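Calibrating a kitchen scale with water

A scale that reads in grams can be checked without reference weights. Clean water at room temperature weighs close to 1 g per milliliter, so 500 ml from a decent measuring cylinder should read 500 g, within the error of the cylinder.

Set the scale on a hard, level surface and let it warm up for 2 minutes. The Clekell and Hagedorn models drift slightly before that.

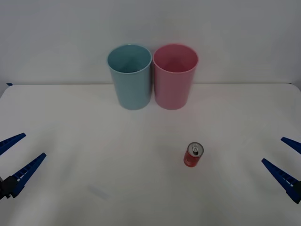 Tare the empty container before each pour. Pick one with straight or nearly straight sides that leaves the display uncovered. Plain plastic tumblers like the blue and pink pair are suitable, and having two of the same size allows a repeat test with a dry container. Pour slowly and read the display once it settles.

Repeat near the top of the range – on our Revside, readings of 1,285 g and 1,658 g were both within tolerance. If the error grows with load, run the calibration routine in the manual.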